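Trunell Laundry Notes: README

What's in here
Notes and pictures on folding knit tops, collected under the working title Ula. There are 953 entries. Most deal with T-shirts, because T-shirts are what people own and what people fold badly. I would not treat any of it as settled.

Why another set
Folding guides tend to show a stiff new shirt on a clean table and finish with a perfect rectangle. I distrust them. A soft knit sags when you hold it up, and the hem is where it shows first. The Brosen method, which half of these entries follow, asks for a straight bottom edge before the first fold. I have my doubts that anyone gets one without pulling.

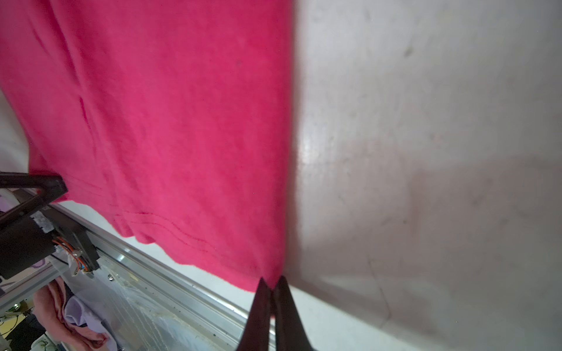

Hem of a pink knit garment, hanging unevenly to a point.

Labels
Each entry has a garment type, a color, a state (hanging, heaped, flat, folded) and a crease score from 0 to 5. The score is the weakest column. Two people looking at the same cloth disagreed often enough that I would leave it out of any average. Shadows are the main trouble: a shallow dip in a fleecy fabric can look worse than a hard crease in a thin one. Entries marked "unsure" were left that way on purpose.
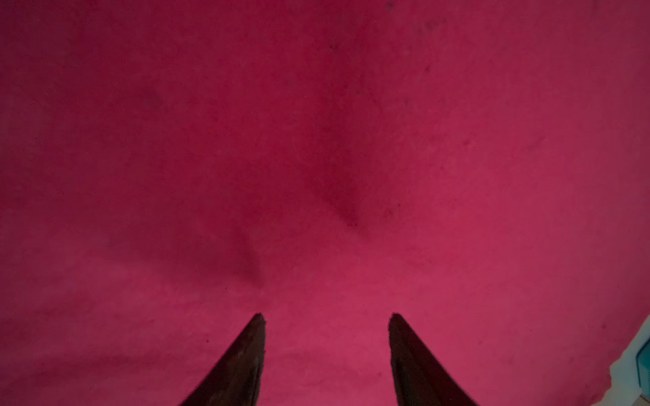 Pink cloth up close, with soft darker folds across the middle.

Known problems
Color names are loose. "Pink" covers everything from raspberry to salmon.
In 40 entries the front and back of the shirt may be swapped.
"Flat" means flat enough to start folding. Small wrinkles along the edges don't change the label.
The Grabowska sheet, which claims a shirt folded in 8 seconds stays neater in the drawer, is included for comparison. I haven't seen anything that backs it up. 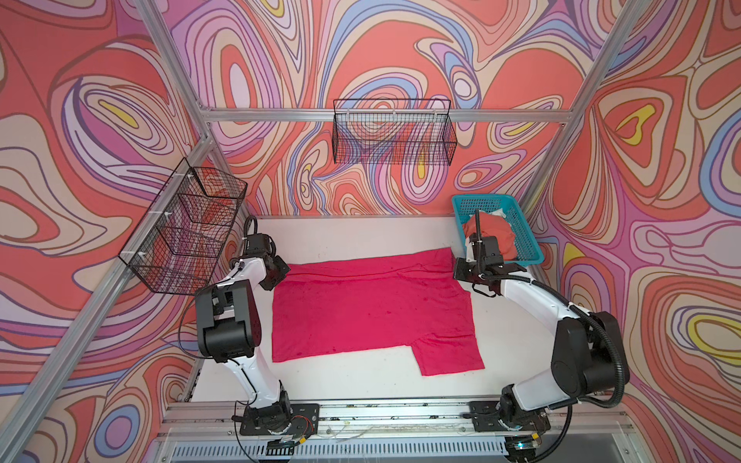
Does a shirt have to be face-down before you fold it?
Only if you want the front showing at the end. Face-up works fine for plain shirts, whatever the folding guides say.

Changes
September: merged "tee" and "T-shirt", dropped the drawer photos, fixed the sleeve column.
Still to do: sort out the sweaters.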